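Wall Coverings > Hanging & Pattern Matching
Started by Fernanda Vilela (fvilela), January
1,000 views | 9 replies | 2 shares

Vertical wave patterns at inside corners: split the match or start fresh?

fvilela
I am papering a small utility room with a vertical wave pattern, paired white lines on a dark ground. The paper is Drulodano, non-woven backing, straight match, repeat printed on the label as 312 mm. The corners are out of plumb by different amounts top to bottom. The instructions say to wrap the corner by a small amount, drop a new plumb line on the second wall and overlap the offcut.

That works on a floral. On a wave the overlap removes a strip of pattern that changes width as you go down the wall, so the line pairs pinch together at one end and open up at the other. I have hung one corner that way and can see the taper from the doorway.

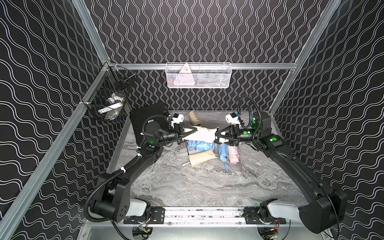
The options I have come up with are to follow the instructions and accept the taper, to cut dead into the corner on both sides and ignore the match, or to skim the corner until it is straight. I would like to avoid the third one. Has anyone compared the first two on a high-contrast wave?

plumbob_7
Cut dead into the corner. The eye doesn't follow a vertical line across a corner the way it does on a flat wall. It does follow a crest, so keep the crests level on both sides and let the spacing do what it wants. I paint a stripe of the ground color down the corner first so any gap reads as shadow.

Kestrel_H
Disagree with the dead cut. Non-woven shrinks very little but it does move, and houses move more. By next winter there will be a gap there, and paint behind it only helps with the color. Wrap by a quarter inch and overlap. Double-cut it if the ridge bothers you.

plumbob_7
A double cut on a corner that is out of plumb gives you exactly the taper she is asking about. The paint is for the gap. I have corners that are 2 years old in a stairwell and they still look fine from the stairs.

Kestrel_H
From the stairs, yes. She is standing in a small room with her nose near the wall.

marlow.paperhanger
Which wall do you see first when you open the door? That matters more than the method. Set your plumb line so the wall facing the door is correct edge to edge and push the error to the side walls, which are seen at an angle. A wave seen at an angle already looks stretched, so a small change in spacing gets lost in it.

Also measure the repeat yourself. Don't trust the label. Unroll a length on a flat table and measure over several repeats, then divide. I have had rolls from the same batch that were off enough to show by the fourth drop.

fvilela
Measured this morning. Two rolls agree with the label. The third is short by a little over a millimeter per repeat, so it is going back.

The wall facing the door is the back wall, and that is the one I started on. The taper is in the left corner. I can live with marlow's method but it means taking down one drop.

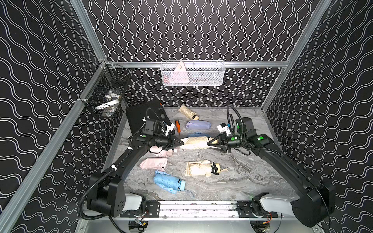 The other question is paste. The store sold me Irkley ready-mixed and it grabs fast. I get maybe a minute of sliding time before the backing starts to drag, and with this pattern I need longer to bring the crests level.

dado_rail
Ready-mixed is fine for lining paper. For sliding time use a powder paste and mix it slightly thin. Bristitz is what I use on non-wovens. Paste the wall one drop at a time, about two inches wider than the drop, and go over the edge again with a small brush right before you hang.

Kestrel_H
Thin paste on a dark paper is asking for seams that lift. I would seal the wall instead. If the paste grabs in a minute the wall is pulling water out of it. What is under there?

fvilela
Old flat paint, sanded. One coat of Pai primer on the back wall only. The left wall has no primer, which would explain why the left wall was the bad one.

marlow.paperhanger
Then Kestrel has it. Prime the left wall, leave it overnight, keep the paste you have. I would not change two things at once. Take the drop down while the paste is still new — non-woven comes off dry in one piece if you start at a bottom corner and pull slowly.

plumbob_7
Agree on the primer. Still wouldn't overlap that corner.

dado_rail
One more for the dark ground: run a matching felt pen down the cut edges before hanging. The core of the paper is white and shows as a hairline at every seam. Pull the pen along from the back side so it doesn't bleed onto the face. Test on an offcut, some inks go purple when the paste reaches them.

fvilela
Tested three pens on an offcut. Two went purple. The third held.

Drop came off in one piece and I primed the left wall to a line 300 mm past the corner and then did the rest with what was left in the can. Will rehang with the crests leveled from the back wall and a quarter inch wrap. If the taper is still there I will try plumbob's cut on the right corner and have one of each to compare.

Tags: inside corners, straight match, non-woven, paste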